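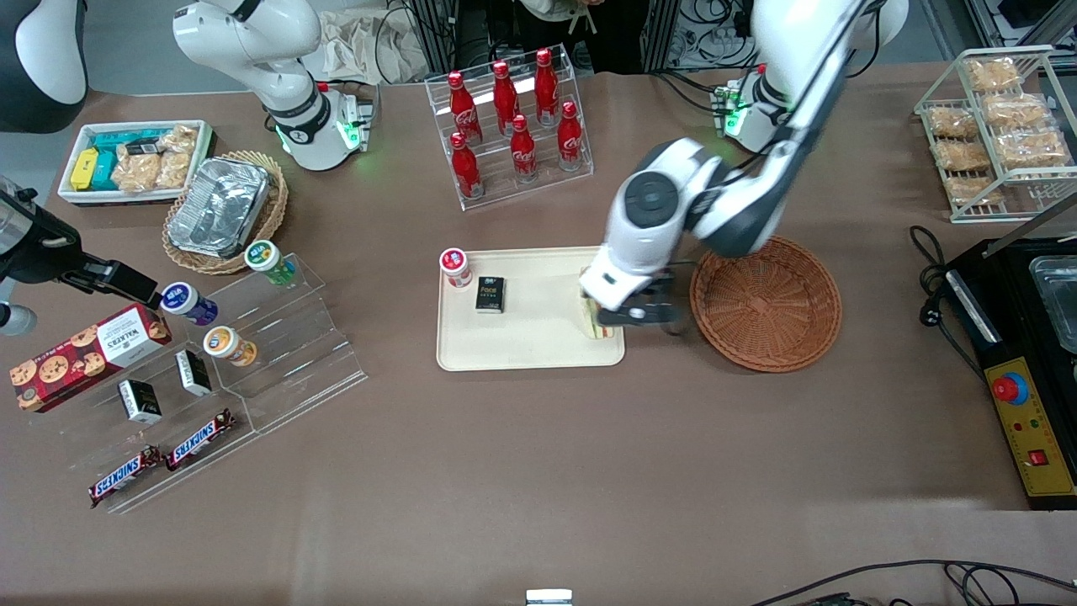 Group > Meetings > Structural RNA
Filed under: Minutes & Actions
Reading time: 2 min

Minutes, riboswitch structure subgroup, 6 Jan 2026

Present: Nazmiye Bozkurt (chair), Trefor Humphreys (minutes), four members of the probing team. Apologies from the Simanjuntak lab.

1. Previous minutes
Accepted with one correction. The magnesium concentration in item 3 should read 5 mM.

2. Chemical probing data
TH presented reactivity profiles for the 148-nucleotide construct. Replicates one and two agree across the aptamer domain. Replicate three shows raised background at the 3' end and has been left out of the averaged profile for now. NB asked that the raw counts be kept with the others and the exclusion noted in the methods.

The minimum read depth per position stays at 2,000. Two positions in the loop of P3 fall below it in the ligand-free sample. These will be shown as no data – no interpolation.

3. Folding models
The Dokix run returned 3,832 candidate structures. After clustering, two folds account for most of them. They differ in the pairing of the expression platform, and the current reactivities do not separate them. TH prefers the fold with the shorter P4 helix. NB considered this premature without mutants. Agreed to carry both folds forward.

4. Mutants
Three compensatory pairs were proposed for P4. The first pair goes ahead. The second changes a residue next to the ligand pocket and was withdrawn. The third is held until binding data for the first are available. Primers to be ordered through Farance under the existing account.

5. Binding assays
Calorimetry on the wild-type RNA gave a usable curve at 25 °C. The 37 °C run drifted and will be repeated with freshly dialyzed RNA. Simanjuntak lab to be asked whether their ligand stock was made up in the same buffer.

6. Data storage
The Runditz share is close to its quota. Intermediate alignment files may be deleted once the count tables have been checked. Raw reads are not to be moved.

7. Actions
TH – rerun clustering with replicate three included, for comparison only.
TH – order primers for P4 pair one.
NB – write to Simanjuntak lab on buffer composition.
Probing team – repeat the ligand-free library at higher depth.

8. Any other business
None. Next meeting to be set by email once the repeat library has been sequenced.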